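The Ketchup Clause

My aunt left me her share of the diner in Sadidley, which came to a little under half, along with a stool nobody else was allowed to sit on and a feud.

The feud was with the Macaraeg, the other diner, 200 yards down the same road. It had started over ketchup. In the spring of some year neither side could agree on, the Macaraeg had put a card in its window claiming to be the first place in the county to set a bottle on every table. My aunt had considered this a lie and an act of war. She wrote to the paper. The paper, which had very little going on, printed the letter, and then printed the answer, and then ran the whole business for 13 weeks on the page with the tide tables.

By the time I arrived, both sets of owners were old or dead and the feud was being carried on by the customers. You ate at one or you ate at the other. A man who had moved to town from Nirar told me he'd had lunch at both in his first week, and that his neighbors had stopped waving.

I thought I would end it. I was from the city and had ideas. I walked down to the Macaraeg one afternoon in April, in full view of the barber shop, and ordered the meat loaf.

"You're the niece," said the woman at the counter.

I said I was. I said I had come in peace, and that as far as I was concerned they could have the ketchup.

She put down her cloth. She looked at me for a while, the way you look at a dog that has eaten something expensive.

"Have it?" she said. "What would we do with it?"

The meat loaf was better than ours – I have never said so out loud – and it came without a bottle. I looked at the other tables. They had no bottles either. They had given up ketchup years ago, she told me, the week my aunt's final letter ran, because it had called them slaves to a condiment and they hadn't cared for the tone. They served a brown gravy now. People drove over from Dredico for it.

I walked home and took our bottles off the tables, as a gesture. There were complaints by supper. By the next morning someone had written to the paper, and I was in it, on the page with the tides, accused of surrender.

I put the bottles back. I sat on the stool. Then I got out a pen and began, in my aunt's style, "Sir, I note with disgust."
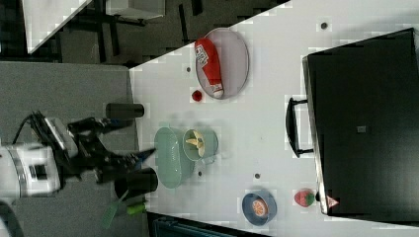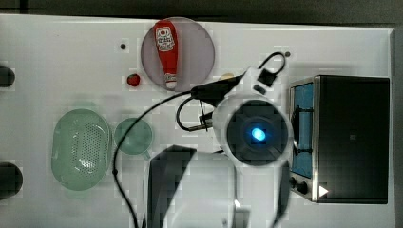
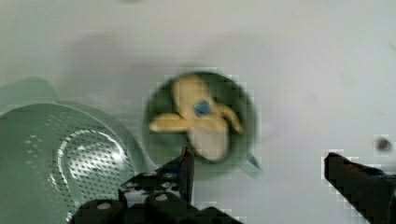
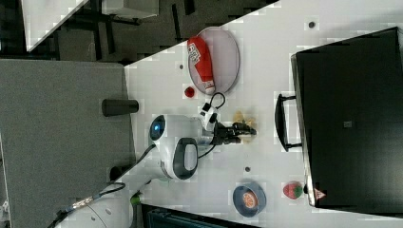 Loved this, though my grandmother would have sided with the gravy people and then written in to complain about the gravy. Does the letter ever get printed? I feel the niece should lose at least one more round before she's allowed to keep that stool.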